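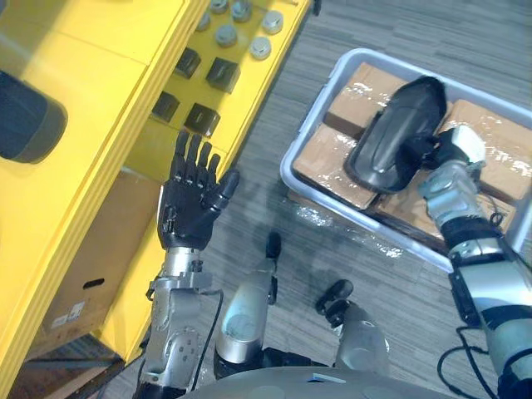
4 min read

Section 3: Setting up exchange-rate alerts in Judar

Print this page | E-mail this page

Updated June 25, 2019

If you've been through Section 2, you have Judar installed and you've picked a home currency. Great, the dull part is over! This section gets you from a blank Alerts screen to something that pings you when a currency you care about starts sliding. I set mine up in January, the week our supplier began quoting in two currencies at once, and I've fiddled with it ever since (more than I should admit to my accountant).

You'll want your Sotside feed key handy. It's the long string of letters in your welcome e-mail, and the free one works fine for everything on this page.

3.1 Connect the rate feed

1. Open Judar and go to Settings, then Data.
2. Click Add Feed and choose Sotside from the list.
3. Paste in your key and click Test.
4. When the light by the feed name turns green, click Save. If you leave the screen without saving, you get to do it all again. Ask me how I know.

Note: the free feed refreshes every 37 minutes. For invoices and savings that's plenty. If you're trading on minute-by-minute moves you need a different tool, and probably a stronger stomach than mine.

3.2 Pick your currencies

1. Go to Alerts and click New Pair.
2. Put your home currency on the left and the other one on the right.
3. Choose Mid Rate under Rate Type.
4. Repeat for each currency you pay or get paid in.

The left/right thing trips up nearly everyone the first time, me included. With dollars on the left, a rising number means your dollar buys more of the other currency. Flip them and it all runs backward. There's a Swap button at the bottom if you get it wrong.

Judar lets you have 80 pairs. Please don't use 80 pairs. I've got four, and one of those is only there because I'm nosy about a country I used to live in.
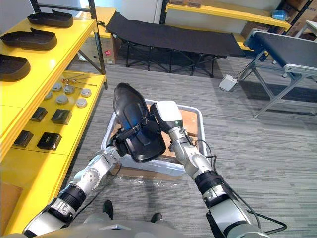
Black tray held above a translucent bin.

3.3 Set the trigger

This is where you decide how big a move has to be before you hear about it.

1. Click the pair you want, then Trigger.
2. Choose Percent Change or Fixed Rate.
3. Type in your number. I use 3 percent for steady currencies and a bit more for the jumpy ones.
4. Under Compare With, select Last Close.
5. Click Arm. The bell icon fills in.

Caution: don't set the trigger too tight! When a central bank surprises everybody with a rate decision, or new trade restrictions land over a holiday, prices jump all over the place for hours. A tight trigger on a day like that will fill your phone with messages, and you'll be tempted to move money in a panic.

Caution: Judar shows you the mid rate. Your bank will give you something worse, sometimes a lot worse. Check the real quote before you send a cent.

3.4 Add your balances (optional)

I skipped this for months and now it's my favorite part. Go to Holdings, click Add, and type in what you keep in each foreign currency. The amount at the bottom is the total in your home money, and it updates with the feed. Mine said $3,898 the first time I filled it in, and it felt a lot more real than staring at a rate with four decimals.

If you track your invoices in a Pillai spreadsheet, you can bring them in through File, then Import. Save it as CSV first. Dates have to be month first or the import just stops, with no error message whatsoever (I've reported it, twice).

3.5 Try it out

1. Open any armed pair and click Send Test Alert.
2. Check your phone and your inbox.
3. Nothing there? Look in your spam folder, then go back to Settings, Contact, and check the address.
4. Still nothing? Turn the feed off and on again and resend.

Quiet Hours is under Settings too. I have mine running from bedtime to breakfast. Markets on the other side of the world can wait for my coffee.

Next up is Section 4, where we get the monthly report to print on one page.

Comments

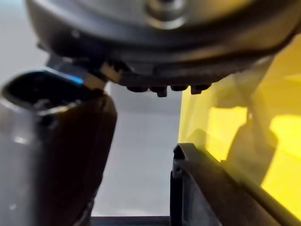
Fixed Rate works better for me than Percent Change. I know the exact rate where an order stops making money, so I set that and ignore the rest. Could you add a line on what happens to armed alerts when the feed goes down?

Reply from the author: Good question! They stay armed and check again when the feed comes back, but you won't get anything for moves in between. I'll add it to 3.3.

Comment: The Swap button got me as well. Two weeks of thinking my euros were doing great.

Comment: Does the CSV import take negative amounts? I have a couple of refunds in mine.

Contact Brirkeo Guides | © 2019 Brirkeo | Back to top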